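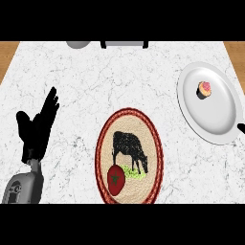

Chapter 3
Limestone Country

Pour a kettle of water over a slab of granite and almost nothing happens, however long you stand and watch. Pour rain over limestone for a few thousand years and you get caves, gorges, vanishing rivers, dry valleys and some of the strangest hillsides in the world. This chapter is about that difference. It is one of the most enjoyable parts of physical geography, partly because so much of the action goes on underground, and partly because you can test the main idea with a bottle of vinegar and a bit of chalk.

By the end of the chapter you should be able to:
explain how limestone forms and why it dissolves
tell limestone, chalk and marble apart
describe the main landforms of a limestone area, above and below ground
read the signs of an underground river on a map
discuss how people use limestone country, and what that use can do to it

Key words: bedding plane, calcite, carbonation, clint, doline, gryke, joint, karst, marble, resurgence, swallow hole

3.1 A rock made of shells

Most limestone began in warm, shallow seas. Tiny creatures built shells and skeletons out of calcium carbonate, which they took from the water around them. When they died the hard parts sank, piled up as mud and sand on the sea floor, and were slowly squeezed and cemented into rock. In many limestones you can still see the shells. Run your hand over an old stone gatepost in a limestone village and you may well be touching the stem of a sea lily that lived more than 300 million years ago!

Because the mud settled in layers, the rock has layers too. The line between one layer and the next is called a bedding plane. Later, as the rock was lifted and bent, it cracked from top to bottom as well. These upright cracks are called joints. Keep both words in your head, as you will meet them on nearly every page of this chapter. Solid limestone lets very little water through. Water moves along the joints and the bedding planes, and so the pattern of cracks decides where the caves will be.

Chalk is a limestone as well, a very pure and soft one, made from the remains of plankton too small to see without a microscope. Its tiny pores hold water like a sponge, and it is too weak to hold up the roof of a large cave. Chalk country is all smooth, rounded hills and dry valleys, and we shall come back to it in Chapter 4.

3.2 From limestone to marble

If limestone is buried deeply, or if hot molten rock pushes up close to it, heat and pressure begin to change it. The grains of calcite grow into one another and lock together. The shells disappear and so, usually, do the layers. What comes out at the end is marble, a metamorphic rock.

Pure marble is white. The grey, green or reddish veins that people like so much come from other things that were mixed in with the original mud - clay, iron, a little carbon - and were smeared and folded as the rock was squeezed. A polished slab is really a record of that squeezing, and it is well worth looking for a fold the next time you are standing at a café counter.

Be careful with the word, though. Builders and shopkeepers often call any limestone that takes a polish "marble". The stone cut at the Cutmont quarries has been sold under that name for generations, and it is full of fossils. To a geologist, a rock with perfect fossils in it has never been heated enough to count.

3.3 How rain eats rock

Rain picks up carbon dioxide from the air as it falls, and a good deal more as it soaks through the soil, where roots and bacteria are breathing it out. Water and carbon dioxide together make carbonic acid. It is very weak, weaker than the fizz in a glass of lemonade, but it is enough. The acid reacts with the calcium carbonate and turns it into calcium hydrogencarbonate, which dissolves and is carried away. This process is called carbonation.

Two things follow from it. First, the joints get wider. A crack too thin for a sheet of paper may in time become a gap you could climb down. Secondly, the reaction can run backwards. When the water drips into a cave, some of its carbon dioxide escapes into the cave air, and a little calcite is left behind. Drip by drip, that is how stalactites grow.

Try it yourself
You will need a small piece of natural chalk, a pebble of granite and some white vinegar. (Most blackboard chalk is made of something else, so do check.) Put each stone in its own cup and cover it with vinegar. Watch closely for the first minute, then leave both cups overnight. What do you notice about the surface of each stone the next day? Why might a real hillside change so much more slowly?

3.4 A first look at the Skidik plateau

We shall use one area as our case study all through this chapter. The Skidik plateau is a block of pale limestone with a cap of sandstone on its northern side. Streams run happily over the sandstone, since water cannot easily sink into it there. As soon as they reach the limestone, they go. The largest of them, the Jamano, drops into a swallow hole 300 metres above sea level and is not seen again until it bursts out of a cave mouth near the village of Mets, on the valley floor. In April, when the snow on the tops is melting, you can hear the resurgence from the road.

Between the two points the surface is bone dry. There are walls, sheep, a great many dolines, and wide stretches of bare pavement where the clints stand like paving stones and ferns grow down in the shelter of the grykes. So where does the river go, and how could anyone find out?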